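Schneidebrett Wulwood mit Saftrille

Das Wulwood ist ein großes, rechteckiges Schneidebrett aus verleimten Bambusstreifen. Artikelnummer 436, lieferbar ab Lager. Hersteller ist die Firma Bular, den Vertrieb übernimmt Prerkamance.

Die Rille läuft parallel zum Rand und nimmt Saft von Fleisch, Tomaten oder Obst auf. Die Ecken sind abgerundet. Das Brett liegt flach auf und kann zwischen den Mahlzeiten auf der Arbeitsplatte bleiben.
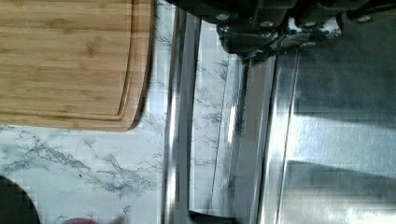

Wulwood auf heller Arbeitsplatte in Marmoroptik

Bambus ist ein Naturprodukt. Farbe und Maserung fallen bei jedem Brett anders aus, dunklere Knoten gehören dazu und sind kein Reklamationsgrund. Schnittspuren entstehen bei normalem Gebrauch – wer sie nicht mag, schleift die Fläche leicht an und ölt nach.
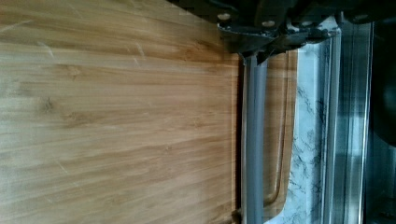 Oberfläche mit Schnittspuren, rechts die Saftrille

Pflege: Mit warmem Wasser und etwas Spülmittel abwaschen, abtrocknen, hochkant stellen. Nicht in die Spülmaschine geben. Alle 2 Monate dünn mit Speiseöl einreiben.
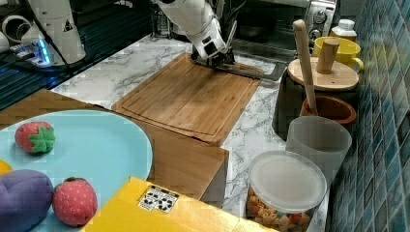 Vor dem Kauf bitte die freie Stellfläche ausmessen. Bei wenig Tiefe lässt sich das Brett auch schräg auf die Platte legen, mit einer Ecke nach vorn wie hier auf dem weißen Marmor. Vorratsdosen mit Nudeln finden dann noch seitlich an der Wand Platz. Fragen zum Artikel beantwortet Junaid Jafri.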